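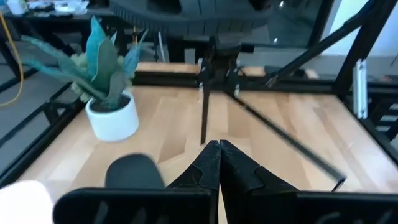 The Plant That Asks for Nothing

I have killed a cactus. I mention it early so that you know whose advice you are reading. The cactus was a housewarming gift, and the woman who gave it to me said it would thrive on neglect, so I neglected it with real commitment for most of a winter. By March it had gone the color of an old sponge and leaned over on its gravel like a man asleep on a train.

For years after that I would not have a plant in the house. I had a fruit bowl instead, which dies too, but you are allowed to eat it first. Then last spring I started spending whole days at the same butcher-block table, and the table began to bother me. I like the table. It is all strips, pale ones and honey ones and a few that have gone darker, and on a gray morning it is the warmest thing in the room. But it is a great deal of wood to look at. It wanted something green on it, and I was the last person who should have been trusted to supply it.

So I went to see Divina Baluyot, who sells plants that were never alive.

Her shop is in Rovville, between a locksmith and a place that does wedding alterations, and it is called Unness. She says the name doesn't mean anything and she wishes people would stop asking. When I visited she had 956 stems in stock, a figure she could give me because she had finished inventory the night before and was still angry about it. There were palms. There was a wall of eucalyptus. There was a long shelf of succulents in white pots, and she watched me walk straight to it.

"Everybody starts there," she said. "It's because the real ones already look fake."

I have thought about this a lot since. A fake rose has to compete with your memory of roses. A fake fern gives itself away the moment a window opens and it doesn't stir. But a living succulent is stiff, waxy and a color you would normally associate with bathroom tile. It does not move. It hardly grows. You can own one for a year without learning anything about its personality. If you set out to invent a plant that could be replaced by a stand-in, you would end up with something very close to it.

Baluyot's customers fall into two camps. The first wants to fool people. They ask about leaf texture and rub things between finger and thumb, and they'll pay extra for a bit of brown at the tips. The second camp doesn't care who knows. They want a turquoise leaf because turquoise goes with the curtains, and if no such leaf ever pushed up out of the ground, so much the worse for the ground.

I assumed I was in the first camp. I went home with a plant from the second.

Mine is really several plants that would not normally be seen together. The tall turquoise leaf comes to a point and has the posture of someone about to make a toast. In front of it is a broad dark green one with a paler edge, much more believable, the sort of leaf that could get a job in a dentist's office. There are long narrow ones that wander off to the sides, and a couple of bumpy yellow-green clusters that look like something a very small sheep would eat. It sits in a plain white pot with dark brown soil. I was strangely moved by the soil. Someone, somewhere, had decided that this thing should have dirt.

For a second opinion I called Atieno Athumani, who dresses rooms for rental listings and has placed more fake greenery than anyone I know. She keeps 184 pieces in a storage unit, sorted by height. I described my new plant to her and there was a silence.

"Is it a mix?" she asked.

I said it was a mix.

"People get nervous about a mix," she said. "They think they'll get caught. Look, no one has ever come to view an apartment and reported me to a botanist."

Her rules turned out to be few. Buy the pot first and be fussy about it, since a good pot will carry a mediocre plant and a bad one sinks everything. White is safe. Straight sides are safe. Bend the leaves before you put it out, because they arrive pressed flat from the box and nothing in nature grows toward cardboard. Push one or two of them the wrong way. Let something hang over the rim. Then put it off to the side of the table and leave it there, even though you will want it dead center, where it will look like the prize in a raffle.

I did all of this. The bending took me the better part of an evening. There is a point, when you are on your third attempt to make a teal leaf droop in a natural manner, at which you understand that you could have kept a real plant alive with less effort.

That is the part the catalogs skip. I had been leafing through the one from Imetar, which lists 200 varieties and uses the word "carefree" on nearly every page. The smaller Chantharasri catalog prefers "effortless" and has better photographs. Neither has anything to say about dust. A live plant gets rained on, or at least watered, or at the very worst dies and is taken away. A fake one stands there collecting whatever the room gives off, and those bumpy clusters hold on to it like a grudge. Athumani uses a makeup brush, a big soft one, and does the leaves from the base outward. Baluyot uses a hair dryer on the cool setting and opens the shop door. I have tried both methods, and I now own a makeup brush with opinions about where it should be kept.

Sunlight is the other thing. Baluyot warned me that a bright window will take the color out in time, the blues before anything else. So there I was, shading an artificial plant from the sun. I turn it every week or so to even things out. My cactus never got such treatment, and I try not to think about what it would say.

Still, I like having it there. It leans out from its end of the table with its improbable leaf in the air, and when I look up from work there is something to look at that isn't work or wood. Guests touch it. They all do, every one, a quick pinch of the dark leaf when they think I've gone for the coffee, and then they say it's nice in the voice people use when they have just found out.

My sister was the exception. She came to stay for a few days and didn't say a word about it. After she left I lifted the pot to wipe under it and got water all down my sleeve.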